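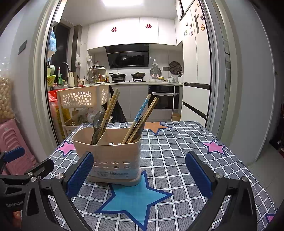 I have read 10 articles this year telling me that clear counters will change my life, and I don't believe a word of it. Clear counters give you a place to put the mail. So when a cousin-in-law's decluttering newsletter told me the utensil drawer was "the enemy of calm," I rolled my eyes and then, because it was raining and I had the afternoon, I emptied mine anyway.

It was bad in there. Two can openers, neither good. A melon baller. Takeout chopsticks still in paper, enough for a wedding. A garlic press that I have washed more often than I've used. I had been shutting that drawer with my hip for years and blaming the drawer.

The newsletter's answer was a caddy on the table, so everyone can grab their own. Fine. There are people selling these for $80, if you can believe that. Pludier makes one in stoneware that weighs as much as a toddler, and Skikora has a bamboo one with a "ventilation system," meaning holes. I went with beige plastic. It has holes too, a row of ovals around the lower part, and I paid a small fraction of the price for the same ventilation system.

The product page had 786 reviews and I read far too many of them. Half the five-star ones had been written before the thing was even used ("Looks great, can't wait to try it!"). One person took off two stars because it was beige. It is sold as beige.

What goes in it is the part where I have opinions. The newsletter wanted matched sets, sorted by type, handles all one way. I have long wooden chopsticks, plain light ones, and a chopstick with a light blue and white pattern that I like better than the rest put together. There's a dark spoon in with them. They lean wherever they lean. I tried sorting them for two days and all that happened was that I noticed every time they weren't sorted.

Does it make dinner easier? A little. I don't get up from the table for a spoon as much. On the other hand the caddy is now a thing that lives on the table, and it has to be moved whenever I want to use the table for anything else, so I'd call that a wash. Crumbs also find their way into it - I have no idea how, the opening is at the top and we eat lower than that.

The tablecloth was a separate argument. Gray-blue with a white grid and enormous stars all over it, pink, orange, light blue. The same newsletter says a table should be "neutral, so the food can speak." My food has never had much to say. The stars stay, and they hide a stain much better than linen would.

The drawer, meanwhile, is already filling up again. I put the good scissors in there, then the batteries, then a Kakau chocolate bar for emergencies. I can still close it without the hip, for now. The melon baller went to the thrift store and I needed one in September, for the first time in my life.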